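Brikmont is selling direct now, and I'm all for it
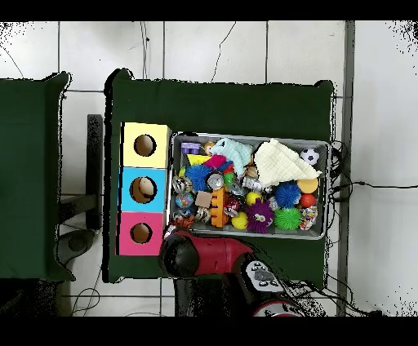
Colored boxes and a tray of toys on a green cloth.

So I got a call Thursday from Frans Groen over at Brikmont, and he sounded pretty pleased with himself! The projector maker is dropping its middleman, Gradside, and will deal with theaters and schools itself starting in March. That's 312 accounts moving over, 116 of them schools. Frans says each one gets a named contact – no more phone menus. I've been griping about those menus for years, so sign me up. Gerau lamps stay with Gradside for now.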